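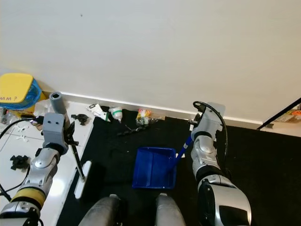

From: Odair Guerra
To: clakel-users
Date: 16 July 2024
Subject: Re: two-arm sweeping, pan arm drifts during the stroke

Ferenc Balogh wrote:
> We moved our sweeping task over to the Clakel planner in April and the
> broom side is lovely. The pan arm is another story. It creeps backward
> on every stroke, and after 18 strokes the lip is nowhere near where the
> broom thinks it is. Stiffening the arm makes it worse on a rug. Is there
> a recommended setting, or are we holding it wrong?

Hi Ferenc, and thanks for writing this up so carefully! You aren't holding it wrong. We went through the very same misery with the blue dustpan in our right gripper, and I'd hate for you to lose as many evenings to it as I did.

Our black rug drags on the lip quite a bit, and with plain position control the error just piles up. Please try setting the pan arm to compliant in the vertical axis only, keep the other axes stiff, and drop the vertical stiffness to 600. Then (this is the part I missed for ages) turn on relative_goal, so the broom strokes are planned in the pan's frame and not the base frame. If the pan does slide a little, the broom follows it.

The stroke planner also reads the pan pose only once, at the start of a sequence. In Neltow you can ask for it again between strokes with refresh_every: 1. It costs us 50 ms a stroke, and I can live with that.

Perception is a bit shakier, I'm afraid. Black things on a black rug give our segmenter a hard time, and wrappers come out as two or three pieces when they have bright patches. I've labeled 178 more crops by hand and am retraining now — I'll post the weights to the Holanda folder once I trust them.

Could you send me your config and one log with the wrench topic in it? I'd like to see whether your creep begins at contact or before it.

Warmly,
Odair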